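9 July 2018

Well, the microphones have taken over my life, and I can't say I mind! Mahsa and I spent the whole day in the booth with the two arms, going back and forth over which fingers to keep, the Trenier ones or the new Bahrami set that Retno is so fond of. I came in sure of my answer and I'm less sure tonight (I did try to argue, but Mahsa is very patient and simply waits until I run out of breath). A microphone handle is a slippery sort of thing to hold on a slant, and then the little clip on the stand wants it just so. 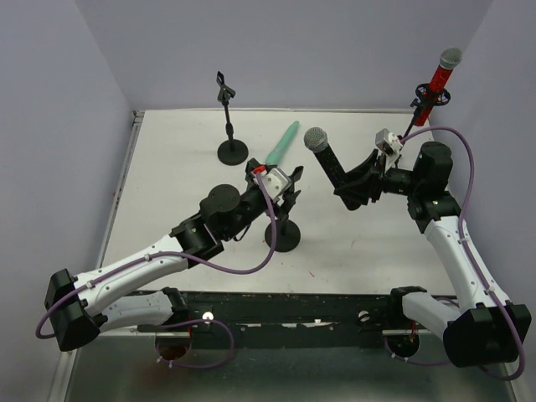
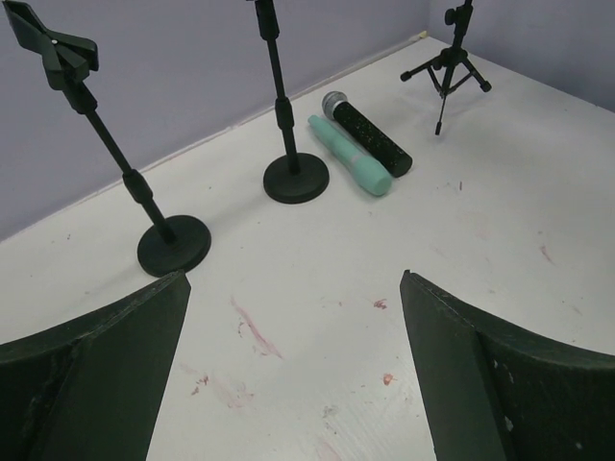 The booth with both arms, then the table and stands from the wrist camera.

I do love the wrist view – it makes a small table look like a great big field, and you see how much room the fingers take up when you're trying to aim between them. Retno wants the camera tilted 7 degrees further down. I'd leave it alone for now, but I promised to try it in the morning before we touch the controller settings again.

Home late, feet sore, soup from the freezer. I must write to Amia about the spare cable before I forget a second time.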